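Site Visit Report: Open Day at the Grotau Simulation Lab
Submitted 5/30/24

Our group picked Grotau because it was the only robotics open day we could reach by bus, and because Divach had stopped answering our emails. We were promised a robot demonstration. Most of it took place on a screen, in rendered rooms where the Irnico navigation software gets its practice before it is trusted near real furniture.

The host explained that a test house costs nothing to rearrange, and judging by the decorating, somebody enjoys the work. Each room is run up to 1000 times with small changes to lighting and layout. We sat through 37 runs – the chairs were not simulated, and we felt it.
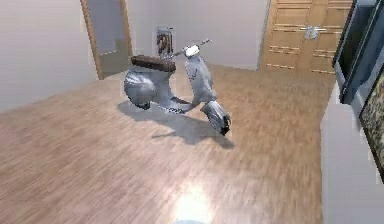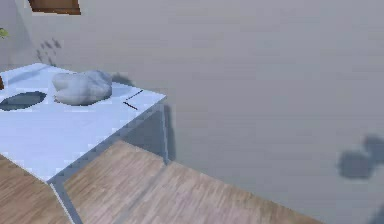 Fig. 2. Simulated interiors from the demonstration: scooter on a plank floor (first), low table with a rounded gray object (second).

Our questions were mostly about the shadows, which the host said cause more trouble than the objects do. An older planner, Morikawa, used to steer around them. We asked for error rates and got a brochure, 58 pages long, with no error rates in it.

For the June section we plan to build one room of our own – a small one.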